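집에서 만드는 옷 접는 로봇 팔, 손잡이형 그리퍼로 시연을 모을 때 천이 자꾸 미끄러집니다

자작 로봇 게시판 > 그리퍼와 센서
작성일 2025년 6월 11일
태그: 그리퍼, 시연 수집, 옷감, 3D 프린트

낮은책상

안녕하세요. 한국어가 모국어가 아니어서 표현이 조금 어색할 수 있습니다. 미리 양해를 부탁드립니다.

저는 집에서 작은 로봇 팔을 만들고 있습니다. 목표는 빨래를 완전히 정리하는 것이 아니고, 평평하게 놓인 상의 한 벌의 소매를 안쪽으로 접는 것까지입니다. 팔의 관절은 Foreck 서보로 만들었고, 손끝은 Plurnside 도면을 받아서 출력했습니다. 같은 손끝을 손잡이에 달아서, 먼저 제가 손으로 옷을 접으면서 시연을 녹화하고, 그 다음에 그 자료로 팔을 학습시키는 방식입니다. 녹화와 정리는 Pikden으로 합니다.

지금까지 시연을 300개 모았습니다. 얇은 면 티셔츠에서는 결과가 나쁘지 않습니다. 그런데 두꺼운 옷감, 특히 플리스나 기모가 있는 옷에서는 다음과 같은 문제가 생깁니다.

첫째로, 손가락을 닫으면 천의 윗부분 털만 잡히고, 들어 올리는 중간에 빠집니다. 제가 손으로 할 때에는 감각으로 다시 잡을 수 있지만, 팔은 빠진 것을 모르고 빈 손으로 계속 움직입니다.

둘째로, 세게 누르면 잡히기는 하는데 아래에 있는 이불까지 같이 잡힙니다. 작업대에서는 이 문제가 없습니다. 하지만 저는 최종적으로 침대 위에서 쓰고 싶습니다. 우리 집에서는 마른 빨래를 모두 침대에 놓기 때문입니다.

손가락 안쪽에는 지금 실리콘 시트를 붙여 놓았습니다. 두께는 2mm입니다. 손잡이 전체 무게는 700g이고, 오래 들고 있으면 손목이 아파서 시연의 뒷부분이 점점 급해지는 것도 느낍니다.

질문은 이것입니다. 패드를 바꾸어야 합니까, 손가락의 모양을 바꾸어야 합니까, 아니면 시연을 다시 모아야 합니까? 세 가지를 동시에 바꾸면 무엇이 효과가 있었는지 알 수 없어서, 순서도 조언해 주시면 감사하겠습니다.

댓글
└ 기어박스냄새: 손가락 닫히는 힘은 재 보셨나요?
└ 낮은책상: 아직 정확하게 재지 못했습니다. 주방 저울을 눌러 보는 방법으로 주말에 해 보겠습니다.
└ 기어박스냄새: 저울로 재면 손끝하고 안쪽하고 값이 다르게 나올 거예요. 둘 다 적어 두세요.

답글

기어박스냄새

패드부터 바꾸세요. 매끈한 실리콘 시트는 플리스에서 거의 쓸모가 없어요. 표면에 보풀이 있어서 패드가 천 본체에 닿지를 못하거든요. 저는 골이 파인 고무판을 잘라 붙였고 재료비는 4,000원 들었습니다. 골 방향은 손가락 길이와 직각으로 놓는 편이 잘 버텼고요. 골이 길이 방향으로 나란하면 당길 때 그냥 레일처럼 빠집니다.

접착은 순간접착제 쓰지 마세요. 굳으면서 가장자리가 딱딱해지고 그 부분이 먼저 들뜹니다. 얇은 양면테이프로 붙이고 끝을 손가락 뒤쪽으로 조금 감아 넘기면 교체할 때도 편해요.

이불까지 잡히는 문제는 패드만으로는 안 풀립니다. 그건 아래 분들이 답해 주시겠죠.

댓글
└ 낮은책상: 감사합니다. 끝을 뒤로 감는 방법은 생각하지 못했습니다. 지금 제 패드도 바로 그 가장자리에서 떨어지고 있습니다.

빨래는건조기

그냥 진공 흡착 쓰면 되지 않나요? 공장에서는 다 그걸로 하던데

댓글
└ 기어박스냄새: 플리스는 공기가 새서 흡착이 잘 안 돼요.
└ 빨래는건조기: 아 그렇군요 그럼 패스

두번째겨울

저도 한국어를 배운 사람이라서 천천히 쓰겠습니다. 저는 Tennant 공동 작업실에서 비슷한 것을 만들기 시작했고, 지난 1월부터는 집에서도 시연을 모으고 있습니다. 순서에 대해서 물으셨으니 순서대로 적겠습니다.

먼저 패드를 바꾸는 것에는 찬성합니다. 다만 패드를 바꾼 다음에 바로 시연을 새로 모으지 마시고, 같은 옷 한 벌로 잡기만 반복해 보십시오. 접지 않아도 됩니다. 소매 끝을 잡고, 한 뼘 정도 들고, 다시 놓습니다. 이것을 옷의 여러 자리에서 해 보면 어디가 잘 빠지는지 보입니다. 제 경우에는 소매의 중간이 제일 나빴고, 소매 끝단은 제일 좋았습니다. 끝단은 천이 접혀서 박음질되어 있기 때문에 손가락이 걸릴 곳이 있습니다.

그 다음이 접근 각도입니다. 저는 이것이 이불 문제의 원인이라고 생각합니다. 손가락을 위에서 수직으로 내리고 닫으면, 푹신한 바닥에서는 옷과 이불이 함께 올라와서 손가락 사이에 들어갑니다. 작업대는 딱딱해서 옷만 주름이 생기지만 침대는 그렇지 않습니다. 그래서 한쪽 손가락을 낮게 눕혀서 옷의 가장자리 밑으로 먼저 밀어 넣고, 그 후에 다른 손가락을 닫는 동작으로 바꾸었습니다. 손잡이를 기울여서 하면 됩니다. 처음에는 느리지만 익숙해지면 자연스럽습니다.

이 동작을 위해서 저는 손가락 끝도 조금 얇게 깎았습니다. 도면을 고친 것이 아니고 사포로 갈았습니다. 너무 얇게 하면 끝이 휘어서 닫힐 때 벌어지니까, 조금 갈고 잡아 보고, 다시 조금 가는 것이 안전합니다. 만약 Plurnside 도면을 직접 고치신다면 안쪽 면은 그대로 두고 바깥쪽 면만 경사지게 하시는 것을 권합니다. 안쪽 면이 바뀌면 패드의 각도도 바뀝니다.

세 번째가 시연을 다시 모으는 것입니다. 여기에서 제가 실수한 것을 말씀드리겠습니다. 저는 처음에 침대를 깨끗하게 치우고, 무늬가 없는 흰 천을 깔고 녹화했습니다. 결과가 좋아 보였습니다. 그런데 평소의 침구로 돌아가니까 팔이 옷의 가장자리를 찾지 못했습니다. 꽃무늬 이불 위에서는 꽃잎의 선을 소매로 생각하는 것 같았습니다. 그래서 지금은 침대를 평소의 모습으로 두고 녹화합니다. 옆에 다른 옷이 쌓여 있어도 치우지 않습니다.

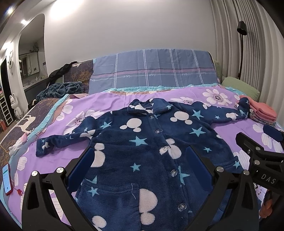

무늬가 있는 옷도 일찍 넣으시는 것이 좋습니다. 단색 옷만으로 배운 팔은 무늬의 경계에서 망설입니다. 그리고 앞이 열리는 잠옷 상의라면 단추를 모두 잠그고 시작하는 시연과, 풀고 시작하는 시연을 섞지 마시고 따로 묶어 두십시오. Pikden에서는 묶음마다 이름을 붙일 수 있으니까 나중에 합치는 것은 쉽습니다. 섞은 것을 다시 나누는 일은 매우 힘듭니다. 저는 그것 때문에 주말 하나를 전부 썼습니다.

단추 줄에 대해서 하나 더 있습니다. 똑딱단추가 있는 줄은 잡기에 좋아 보이지만, 단추가 패드 사이에 끼면 한 점에서만 물리기 때문에 천이 돌아갑니다. 단추와 단추 사이를 잡거나, 아예 밑단 쪽으로 내려가서 잡는 것이 낫습니다. 주머니의 윗선도 피하십시오. 주머니만 들리고 옷은 그대로 있는 일이 자주 있습니다.

빠진 것을 팔이 모르는 문제는, 저는 손가락의 벌어진 폭으로 해결했습니다. 천을 잡고 있을 때와 빈 손으로 닫혔을 때의 폭이 조금 다릅니다. 얇은 티셔츠에서는 차이가 작아서 믿기 어렵지만, 플리스는 두꺼우니까 구별이 됩니다. 폭이 빈 손의 값과 같아지면 동작을 멈추고 잡기 전 위치로 돌아가게 했습니다. 그리고 시연에도 일부러 놓치고 다시 잡는 것을 넣었습니다. 실패 없는 시연만 있으면 팔은 다시 잡는 방법을 배울 기회가 없습니다.

마지막으로 손목입니다. 저는 오래 참고 하다가 며칠 쉬어야 했습니다. 손목이 피곤할 때 모은 시연은 나중에 보면 놓는 높이가 제각각이어서 결국 대부분 지웠습니다. 짧게 하고 쉬는 것이 결국 더 많이 모으는 방법이었습니다. 손잡이의 무게 중심이 손보다 앞에 있다면, 뒤쪽에 작은 추를 다는 것도 생각해 보십시오. 전체는 무거워지지만 손목은 편해집니다.

댓글
└ 낮은책상: 매우 자세한 답변에 감사드립니다. 수직으로 내려서 닫는 것이 바로 제가 하던 방식입니다. 그리고 저도 흰 천을 깔고 녹화하고 있었습니다...
└ 두번째겨울: 흰 천의 시연도 버리지는 마십시오. 저는 나중에 잡는 동작만 따로 학습할 때 다시 사용했습니다.
└ 낮은책상: 알겠습니다. 패드, 각도, 손가락 끝의 순서로 하나씩 해 보겠습니다. 한 가지만 더 여쭙겠습니다. 침대 위에서는 옷의 방향을 매번 바꾸십니까?
└ 두번째겨울: 네, 조금씩 바꿉니다. 하지만 처음에는 깃이 항상 머리맡을 향하게 하고, 그것이 안정된 다음에 돌리기 시작하십시오.
└ 기어박스냄새: 폭으로 놓침 감지하는 거 저도 써 봐야겠네요. Foreck 서보면 위치값 읽을 때 전원부터 확인하세요. 전압이 떨어지면 값이 튑니다.
└ 낮은책상: 전원은 오늘 저녁에 확인하고 결과를 여기에 적겠습니다.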